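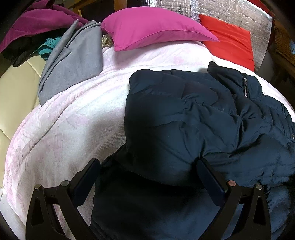 Padded clothing was the hardest category of all, according to a comment left on the club's page, because a jacket never lies the same way twice.

Usus is a student robotics project run by the Avness school club. Its members use hand-held grippers to record household tasks — mostly the handling of clothes and bedding — and train a small model called Pop on the results. The project was registered on 2023-01-12.

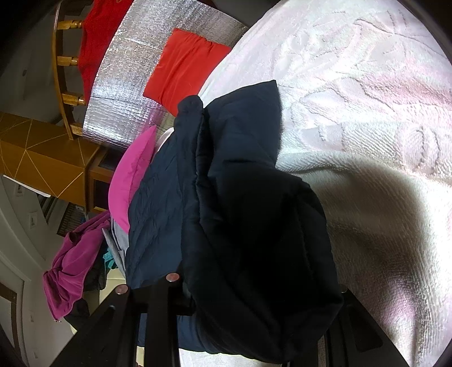

By May the club had made 1,302 recordings, 202 of them with jackets and coats. Each member must complete 10 practice runs before a recording is kept. Pop was entered in the Kultunura schools competition, where it scored 65 points in the laundry round — the club's best result to date.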